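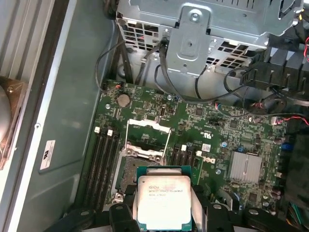
Processor installation is the fitting of a central processing unit (CPU) into the socket of a motherboard. It is one of the first steps in putting together a desktop computer, workstation or server, and is also done when a machine is repaired or upgraded. In land grid array (LGA) systems the contact pins are in the socket and the underside of the processor carries flat gold-plated pads. In the older pin grid array (PGA) systems the pins are on the processor.

This article deals mainly with LGA sockets of the type used in workstations and small servers, including the socket known as LGA 2011-3, which takes Intel Xeon E5 v3 processors such as the E5-1630 v3.

Parts

The processor

A desktop or workstation processor consists of a silicon die mounted on a thin board called the substrate. The die is covered by a metal lid, the integrated heat spreader, which protects it and passes heat to the cooler. The maker's name and the model number are normally marked on the lid, together with a code that identifies the version of the part. The marking is hidden once the cooler is on, so many workshops write it down beforehand.

The edges of the substrate have small notches which match raised keys in the socket. A triangle in one corner marks the position of the first contact.

The socket

An LGA socket has a plastic body holding a large number of fine sprung contacts. LGA 2011-3 has well over 1,000 of them. Over the body sits a hinged load plate, a metal frame with an opening in the middle through which the heat spreader shows when the plate is shut. The plate is held down by one or two retention levers of bent steel wire. On LGA 2011-3 there are two, and they have to be opened and closed in a set order, usually marked on the metal beside them.

New boards are supplied with a plastic cover over the contacts. It should be kept, as a board returned for repair without it may be refused.

Memory slots

On workstation boards of this class the memory slots often stand in two groups, one on each side of the socket. The arrangement keeps the tracks between processor and memory short. Each slot has a latch at one or both ends. Memory may be fitted before or after the processor, but large coolers can overhang the nearest slots, and it is then easier to put the modules in first.

Preparation

The power cable is unplugged and the power button held in for a few seconds to drain any remaining charge. The fitter should be earthed, either with a wrist strap or by touching bare metal on the case at intervals. Work is easiest with the case lying on its side so that the board is level. Where the board has not yet been fitted, it can be laid on its box or on an antistatic mat.

The board's support list should be checked before buying a processor. Two processors that fit the same socket do not always work in the same board, and some boards need a newer BIOS before they will start with a later model. LGA 2011 and LGA 2011-3 have similar names and the same number of contacts but are keyed differently and cannot be exchanged.

Method

The levers are pressed down, moved sideways from under their hooks and raised. The load plate is then lifted until it stands clear. At this point the contacts are exposed and nothing should be allowed to fall into the socket. A bent contact can sometimes be straightened with a fine needle under a magnifier, though many repairers prefer to replace the board.

The processor is held by opposite edges of the substrate, without touching the pads beneath. It is brought over the socket with its notches in line with the keys and lowered straight down. No pressure is used. A processor that rocks or sits higher at one corner is lifted out and tried again. It should not be slid about, which can drag the contacts out of line.

The load plate is lowered and the levers closed in the reverse order to opening. The levers need a fair amount of force and a slight creak is normal. If the socket has its plastic cover fitted to the load plate, the cover comes away as the plate is closed.

Thermal compound is then put on the heat spreader and the cooler mounted. Screws are tightened a little at a time in a diagonal pattern. The fan lead is plugged into the header marked for the CPU fan.

Removal

Removal follows the same steps backwards. Old compound can hold the cooler firmly to the heat spreader. Running the computer for a few minutes beforehand softens it, and a gentle twist will usually free it. In PGA systems the processor may come out of the closed socket along with the cooler, bending pins as it does so. The load plate makes this unlikely with LGA. Compound is wiped off with a lint-free cloth and isopropyl alcohol.

Faults

A processor that has been badly seated may stop the computer from starting, or may cause some of the memory to go missing. The second fault is common in sockets with many memory channels, where a single bent or dirty contact can put one slot out of action while everything else works. Other causes of a failure to start include a processor power cable left unplugged, an unsupported model and memory in the wrong slots.

In her repair manual Boards on the Bench, Simone Godoy gives figures from the Portela workshop, which kept a log of 200 boards sent in as dead after a change of processor. Damaged socket contacts were found in 77 of them. In 3 cases the plastic socket cover was still in place under the processor. The manual recommends looking across the contacts from a low angle with a torch before fitting anything, as damage shows up as a break in the regular pattern.

Tools

Most LGA processors are fitted by hand with no tools. Some makers supply a plastic carrier that clips round the substrate and keeps fingers away from the pads. Vacuum pens, sold under names such as Mulska and Flomus, pick the processor up by its lid and are used mainly by repair shops. The Clulmont frame is a loose guide placed round the socket to keep the processor square as it goes down.

See also

CPU socket
Heat sink
Land grid array
Thermal paste
Zero insertion force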